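The Altdale Crossing
A short story

NOTICE TO ALL CANDIDATES FOR THE OPEN WATER CERTIFICATE

Candidates are reminded that the examination crossing begins at the Altdale slipway and ends at the north beach of Lovow Island. Boats will be inspected before launching. A candidate whose spray deck, pump or tow line is found wanting will be asked to withdraw and may apply again in March. The fee is not returned.

The Office of the Examiner has held the crossing every year since the ferry stopped running. Its records are kept at the boathouse in Altdale and may be read on request. The report that follows was entered in the record by the Examiner and is printed in full, as the rules require.

Report of the Examiner, 23 Jan 2013

One candidate presented at the slipway. The candidate's boat was a Pludmont, hull number 1102, older than is usual and patched behind the seat. It passed inspection. The candidate was asked whether the forecast had been read and replied that it had been read twice. This was entered as a satisfactory answer.

We launched on the last of the ebb. The Examiner paddled 50 yards behind and to the left, that being the customary position. The candidate held a steady stroke and did not look back.
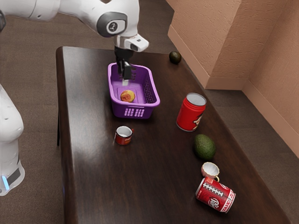
At the Boros marker the wind moved into the west. The Examiner observed a short, steep sea building over the bar and expected the candidate to turn south and take the longer way, as the manual advises. The candidate stopped paddling. For a time the boat lay across the waves, which is a fault, and the Examiner made a note of it with some difficulty.

The candidate then raised one arm and pointed to the water north of the bar. The Examiner saw nothing of interest there and signaled that the candidate should proceed. The candidate did proceed, to the north.

It is the duty of the Examiner to follow. The Examiner has made this crossing 31 times and has never gone north of the bar, which the chart marks as foul ground. Between the rocks there was a lane of flat water no wider than a farm road. It bent twice. On the second bend the Examiner's paddle struck stone and the Examiner went over.

The first attempt to roll failed. The second attempt also failed. The Examiner wishes the record to show that the water was very cold and that the thought of the manual did not occur at any time.

The candidate returned, brought the bow of the Pludmont to the Examiner's hand, and waited. No instruction was given. The Examiner came upright on the bow and was sick over the side. The candidate looked at the sky until this was finished.

We landed at Lovow before the rain. The Examiner asked how the candidate had known of the lane. The candidate said that the ferry used to pass close to it, and that a child with nothing to do on a ferry will look at the water.
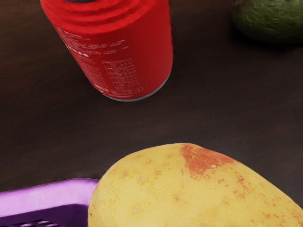
Finding

The candidate lay broadside to the sea at Boros. The candidate left the advised route without consent. The candidate performed a rescue that does not appear in the syllabus for this grade. Under section four, any two of these are grounds for failure.

The Examiner has considered section four at length, first on the beach at Lovow and afterward at the desk in Altdale with the stove lit. The certificate is granted.

The Examiner further requests that the chart be amended to show the lane, and that the request be passed to whoever now keeps the chart. The previous request, concerning the missing buoy, was sent in 2000 and remains open.

The Examiner's own certificate is due for renewal. An application is attached, with the fee. The Examiner asks that the crossing be observed by the holder of the certificate granted above, from the customary position, or from any other that the holder prefers.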